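Rukent 意見受付パッケージ 製品ページ

自治体・公共団体向け/パブリックコメント受付・整理・公開ツール

条例案とか計画案の意見募集、まだメールとExcelでやってる担当者さん向け。受付から公開用の一覧づくりまで、ひとつの画面で済みます。サーバーの用意は不要。ブラウザだけ。

最終更新:2026年8月

■ できること

・募集ページの作成(案件名、期間、添付資料、問い合わせ先)
・意見フォーム。氏名・住所の必須/任意は案件ごとに切り替え
・紙、FAX、窓口で受けた意見の手入力。受付番号はWeb分と通しで振られます
・似た意見のグルーピング(手動。自動の候補出しは下のオプション参照)
・「市の考え方」欄の下書き、課内回覧、差し戻し
・公開用PDFとCSVの書き出し
・締切の自動クローズ。23時59分で閉まります。延長は管理者のみ可

よく聞かれるので先に書くと、住民アカウントの登録はいりません。メール確認だけ。確認メールなしの運用にもできるけど、いたずら投稿が増えるのであまり勧めてないです。

■ 公開まわり

提出された意見のどこまでを出すか、案件ごとに決められます。全文、要約のみ、件数のみ。氏名は初期設定で非公開。公開前に個人情報っぽい文字列(電話番号、メールアドレス、番地)に黄色い印がつくので、そこを目で見て消してください。自動では消しません。以前は自動で消してたんですが、条文番号まで消えたことがあり、やめました。

審議会や議会に渡す用の版と、ホームページ掲載用の版は別々に保存されます。議会用には受付番号と受付日が入ります。掲載用には入りません(入れる設定もあり)。

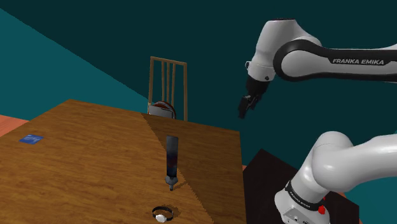
版の履歴は消せない仕様です。誰がいつ要約を直したか、あとから全部追えます。情報公開請求がきたときに履歴ごと書き出せるので、そこは評判いいです。保存年限は団体の文書規程に合わせて設定してくだい。初期値は5年。

■ 入力フォームの仕様

・1件あたりの文字数上限:なし(画面表示は折りたたみ)
・添付:PDF、Word、画像。1投稿につき3点まで
・やさしい日本語表示、文字サイズ変更、読み上げ対応
・英語、インドネシア語、フィンランド語の画面あり。訳文チェックは Aisyah Sopacua と Leena Niskanen
・途中保存あり。確認メール内のURLから再開

スマホだと添付ボタンがちょっと下に隠れます。12月の更新で直す予定。

■ 導入実績

現在152団体で利用中。町村が多め。これまでに扱った案件は974件を超えました。うち133件は紙との併用です。

Gelolthorpe の地域交通計画では、路線図を条ごとじゃなく停留所ごとに分けて意見を取りました。担当の Heikki Eskola さんのコメント:
「窓口の手書き分を同じ番号で並べられるのがよかった。前は台帳が二つあって、突き合わせに何日もとられていた。要約の画面は最初わかりにくい。慣れれば平気。」

要約画面の件、その後ボタンの並びを変えてます。旧マニュアルの図と合わないのでご注意を。新しいのは管理画面の右上「?」から。

■ プラン

基本プラン
案件数の制限なし、職員アカウント20まで。上の「できること」は全部入り。年額、団体規模で変わるのでお見積り。

連携プラン
基本+庁内の文書管理システムへの受け渡し。対応形式は事前に確認させてください。機種が古いと追加作業になります。

オプション
・Jolledska(類似意見の候補出し)。文面の近い意見をまとめて表示。まとめるかどうかは職員が決めます。短い意見が多い案件だと精度落ちます
・説明会の発言記録の取り込み
・操作研修。オンライン2時間、または訪問半日

単発利用(1案件だけ)も可。募集開始の3週間前までにご連絡を。それより短いとフォームの確認が間に合わないことがあります。

■ 契約前に確認してほしいこと

1 個人情報の取扱いについて、庁内の審査が必要かどうか。必要書類のひな形お渡しします
2 LGWAN経由で使うか、インターネット側で使うか。途中変更は可能だけど設定やり直しになります
3 既存の募集ページを残すか。リンクだけ貼る運用が一番多いです
4 年度途中の契約は月割り。解約時はデータ一式をCSVとPDFでお返しします

■ よくある質問

Q 同じ文面の投稿が大量にきたら?
A 全部受け付けます。件数は件数として残り、一覧では1行にまとめて表示できます。捨てる機能はありません。

Q 締切後に届いた郵便は?
A 消印で判断する団体と到着日で判断する団体があるので、どちらも設定可能。期限外として記録だけ残すこともできます。

Q 匿名の意見は公開対象になりますか
A 要綱次第です。システム側では区別できるよう印をつけるだけ。

Q デモは見られますか
A 申込フォームから。デモ環境のデータは毎晩消えます。本物の意見は入れないでください。

■ お問い合わせ

導入相談:Kauko Kinnunen
技術・連携まわり:Valtteri Leinonen

平日9時から17時。電話がつながりにくい時間帯があるので、フォームからのほうが早いです。団体名と案件の予定時期を書いてもらえると見積りがすぐ出せます。資料請求のみでもok。

※画面の配色や項目名は予告なく変わることがあります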